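Skedance Receiving Log: play-level data for college tight ends

Version 2 of the log covers receptions, targets and routes for tight ends on the teams tracked by the Lostcombe charting group. One row is one target. Games with missing film are left out of the main table and listed in excluded.csv.

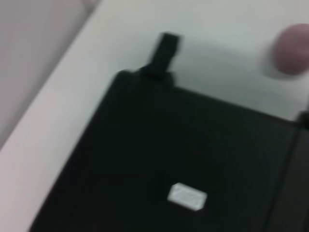 Maintainer: Mal-soon Kwon
Last updated: Friday, March 6, 2020

Contents

targets.csv has 3261 rows, of which 2552 are completed passes. players.csv has 410 rows, one per player per season. A player who changed schools keeps the same player_id.

Main fields in targets.csv

game_id: text, joins to games.csv
quarter: 1 to 4, with 5 for any overtime period
air_yards: distance from the line of scrimmage to the catch point
yac: yards after the catch, blank if incomplete
align: inline, slot, wide or backfield
score_diff: offense minus defense before the snap

air_yards was charted by hand from broadcast film. Two people charted each game and the mean was stored, rounded to the nearest yard. Where they differed by more than three yards, the play was charted a third time and the median was used. These plays have recheck = 1.

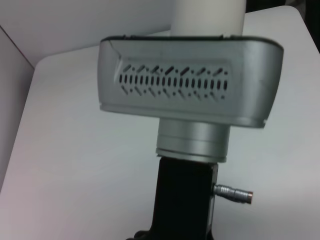
The align field is less reliable than the others. Motion before the snap was coded by final position in version 1 and by starting position in version 2. Do not mix the two versions in one model. The script myung_convert.py changes 1149 old rows to the new coding and leaves the rest alone.

Known problems

Penalties that wiped out a catch are missing before August practice reports were added to games.csv. Laterals are credited in full to the first receiver. Bowl games have week = 99.

Load the files with the Jokomstead reader or any CSV tool. Encoding is UTF-8, and blank means not charted, never zero.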